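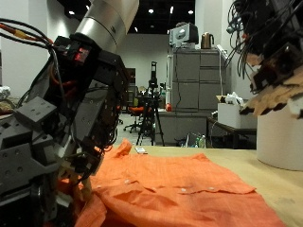

Two-armed folding station at the Strebel lab in Gosen, with an orange shirt on the table.

Visit report: shirt folding at Strebel, Gosen
Posted 2025-08-25 | 13 comments | 70 shares

The Strebel lab in Gosen opened its manipulation room to outside visitors for one afternoon this summer. I went with one narrow question: how close is a general-purpose pair of robot arms to doing a load of laundry without a person standing next to it? My interest is practical. I spent eleven years specifying equipment for commercial laundries, and I get asked this by plant managers at least once a month.

The short answer is that folding a shirt is possible, folding a shirt at a useful rate is not, and everything on either side of the fold is still done by hand. Details follow, in the order I took my notes.

The task

The lab works on ordinary garments and does not prepare them. Visitors were told to expect shirts that had been dropped on the table from waist height, with no smoothing. The orange one used for much of the afternoon has a slightly slubbed weave and small white buttons down the placket. It is a fair choice of test piece. Slub gives a fingertip something to bear on, and buttons give the vision system a row of fixed points on an object that otherwise has none. A plain black T-shirt would be a harder test, and I will come back to that.

Folding is split into four stages in the software: find an edge, lift it, flatten the garment, fold along set lines. Hermine Prantl, who runs the group, was clear that the fourth stage is the least interesting. Once a shirt is flat and its outline is known, a fold is a pick, an arc and a release, and industrial machines have done that for decades with simple paddles. Flattening is where the time goes. From a dropped heap the system may need anywhere from two to nine lifts before it accepts the outline as good enough.

The hands

Both arms carry multi-jointed hands in place of the two-jaw parallel grippers I had expected. The argument for fingers is that cloth lies flat against a table and has to be pinched up, and a pair of rigid jaws tends to either scrape the surface or close on air. A finger can press, drag a little cloth toward itself and form a ridge, and then close on the ridge. People do this without thinking about it. Watching it done at low speed, with the fingertips pushing into the fabric and part of a fold coming up between them, is instructive.

The argument against fingers is maintenance. There are thin wires around the finger links and a good deal of loose cable higher up, and everything that moves has to carry its wiring along with it. I asked how often a hand comes off for repair. The answer was "often enough that we can do it quickly," which I took as candid. In a laundry, lint alone would be a serious matter for exposed joints. No enclosure or sleeve was on the hands, and none is planned until the finger design settles.

Grip force is set low. The lab's early trials pulled buttons off, and the present limit was chosen to stop that. The cost is slip. In the runs I watched, the most common failure by a wide margin was a corner lifted cleanly, held for a second or two, and then lost as the weight of the hanging cloth came on. The system notices the loss and starts again from the edge search. It does not get frustrated, but the clock runs.

Timing

Strebel quotes a figure of 100 seconds for its best complete fold, heap to finished rectangle. I did not see that run. The two complete folds I timed were slower, and one attempt was stopped by the operator at 805 seconds with a sleeve trapped under the body of the shirt. Prantl's people did not try to hide that attempt, and the discussion of it was the most useful part of the visit.

The trapped sleeve is a known case. From above, a shirt with one sleeve tucked beneath it can look very like a shirt that is correctly laid out with the sleeve already folded in. The outline is nearly the same. A person would feel the extra thickness at once. The hands have some contact sensing at the fingertips, but the readings are used for deciding whether something is held, and are not yet used for judging how many layers are held. Picking one layer when two are wanted, or two when one is wanted, accounts for most of the long runs.

For comparison, a trained hand folder in a mid-size plant does a shirt in well under half a minute and talks while doing it. A garment folding machine fed by a person is faster again. The machine needs the person to lay the shirt on the plate, though, and that laying-on step is exactly the step the Gosen lab is trying to remove. It is the right step to go after. It is also the one that has beaten everyone so far.

What is not attempted

It is worth listing what the robot does not do, as visitors tend to fill in the gaps for themselves.

It does not take garments out of a dryer or a basket. It does not separate one garment from a pile. It does not turn a sleeve right side out, and it does not fasten or unfasten buttons. It does not handle socks, fitted sheets or anything with a hood. It does not carry the folded piece anywhere. If the shirt spills over the front of the table, the arms can usually pull it back, and if it slides off completely a person has to pick it up.

I asked about dark garments. Performance drops sharply with black cloth, where wrinkles show little contrast and the software has trouble telling a fold from a shadow. The room has recessed ceiling lights and I saw no special lighting over the table. Prantl said a light bar would help and that she has resisted one so far. A home does not have a light bar over the bed, and she wants the results to mean something for homes.

I have some sympathy with this position. My own readers are in plants, and a plant would fit the light bar on the first morning. The two markets are pulling the work in different directions, and a small lab will have to choose at some point.

Household or shop floor?

Most press coverage puts machines of this kind in the kitchen or the bedroom. I came away thinking the shop floor is the nearer prospect, for dull reasons. A plant can fix the table height, the lighting and the garment type. It can accept a cage or a light curtain. It can run overnight, when a slow cycle costs less. It also has someone on site who can change a finger.

Even there the sums are poor today. Take a uniform laundry with one standard shirt, and be generous: allow the 100-second figure every time, with no failures. A ten-hour unattended night gives 360 shirts. One person with a feed-assisted folding machine passes that before the first break. The robot would have to be several times faster, or cheap enough to buy in rows, and it is a long way from either.

Rental and hospitality are sometimes named as a middle case. Wunlow, which handles linen for guesthouses in the area, sent two people to the same session. They were mainly interested in towels and pillowcases – flat rectangles, no sleeves, no placket. The lab demonstrated a hand towel on request and it went well. Three attempts, three folds, the slowest of them 70 seconds. I would expect the first paid use of this equipment to be something of that sort, and I would expect it to use simpler hands.

The home case has a different problem. Speed matters less, as few people care if a basket takes until morning. Reliability matters a great deal more. A household robot that needs a person to free a sleeve every few shirts is a robot that has to be watched, and watching it takes longer than folding.

Practical notes for visitors

Sessions are small and run to a little over two hours. Questions are taken during the runs. Stand well back from the table, since the arms have a long reach and the marked line on the floor is easy to miss. Bring your own garment if you want to; mine was a polo shirt and it was accepted without fuss. It took eleven minutes, and the collar was folded under.

The next open session is planned for January. Prantl expects to have layer detection working at the fingertips by then, at least for two layers of woven cotton. I have asked to see the trapped sleeve again and will report the time.

Related
Tunnel finishers and small batches: notes from the Fivimberg fair
Feeding small pieces: where the operator minutes go
Towel folders compared, part 2
Lint, bearings and exposed wiring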